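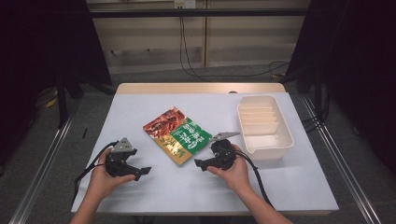 Bredov Institute | Department of Manual Skills and Automation | Opinion

The Demonstrator Deserves a Byline
By Mamta Bansal
Mon 26 May

When a paper reports that a robot was taught from 700 demonstrations, the reader learns the number and very little else. The persons who gave those demonstrations, with a gripper in each hand and a snack package on the table before them, seldom appear even in the acknowledgments. This department considers the omission a scientific fault as well as a discourtesy.

Manual demonstration is skilled work. Two people asked to move the same package will choose different grips, approach it from different sides and pause at different moments. A policy trained on their work inherits those choices. In our Skakar study, 21 demonstrators followed one written protocol, and my colleague Dinesh Bhatia could still tell several of them apart by the way they closed the fingers.

It is sometimes argued that names add nothing once the recordings are large enough. I disagree. Volume hides habit; it does not remove it. A record of who demonstrated, for how long and with what training would allow later readers to judge the result properly. Beginning in September, the department will ask for such a record with every internal report, and will offer named credit to each demonstrator who wishes to have it.

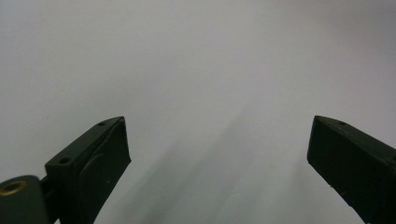 Should a demonstrator be an expert in the task?
Familiarity with the task helps, but practice with the hand-held tool matters more in the first 8 hours.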